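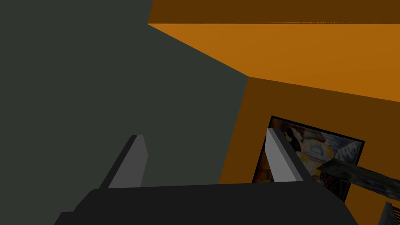

How to plan your first staff induction day

I've run more induction days than I can remember, and my first one at Futdale was a mess. I talked for most of the morning, lunch turned up late and one new starter asked me at home time what her job title was. So I started again from scratch, and this is how I do it now.

Step 1: Ask the managers first

Send each line manager a short email and ask what their new person must be able to do by the end of week one. Keep it to that one question. If you ask for "any thoughts on induction" you'll get a page and a half about the car park – I speak from experience!

Step 2: Cut the talking

No session should run over 90 minutes, and I like a proper break between them (tea, biscuits, phones out, the lot). I put the policies and pensions stuff straight after the first break, while people are still fresh. Groups of four work nicely for anything practical.

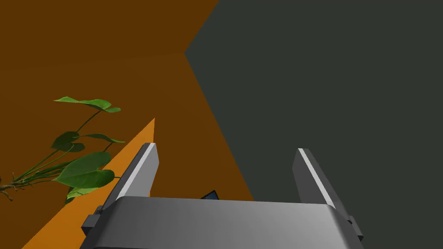
Simulated gripper, fingers open

Step 3: Write the handout last

I used to write mine first and then squeeze the day in to match it. Now I wait until the timetable is settled. Mine comes to two sides of A4, with names, extension numbers and where to go if you're locked out of your account. When we took on the Kereama office I reused nearly all of it and only changed the contacts.

Step 4: Sort out the money

You don't need much. My whole budget for the July intake was £2,000, and most of that went on room hire and an outside first aid trainer. Get the room booked before you tell anyone the date.

Step 5: Follow up

Give it a fortnight, then have a quick chat with everyone who came. Ask what they've used and what they've forgotten already. Jot it down somewhere you'll find it again – I keep a running list and go through it before the next one.

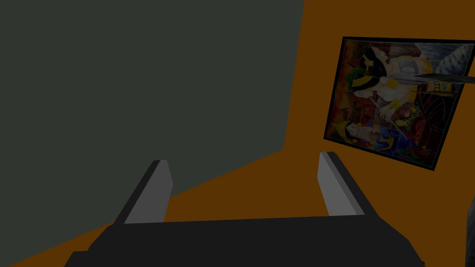

Fuseini Dankwa, 27/09/2019: We tried step 5 at Korkalus but did the chats in pairs, and people were much more open about what hadn't sunk in. I'd also send the handout to managers the day before, so they know what their new starters have been told.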